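Robotics > Learning from examples > Demonstration gathering

Search this wiki Go

Demonstration gathering – recording a robot arm doing a task so a learning system can copy it. Usually steered by a person. Kitchen items on a table are common, toy food too.

Early sets at Hiltstead were small: 41 runs per task, later 78. Layout changed between runs, otherwise the system just learns the positions. 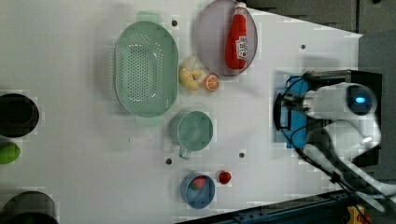
Failed runs are kept aswell, marked as such. Practice varies – Pristau drops anything over 15 seconds, Vultska doesnt. Needs source.

See also: Teleoperation, Labelling

Comments

Gyula Medve: 78 is the August figure, pls update

Aisling Ó Súilleabháin: done. Is the Pristau limit not 10?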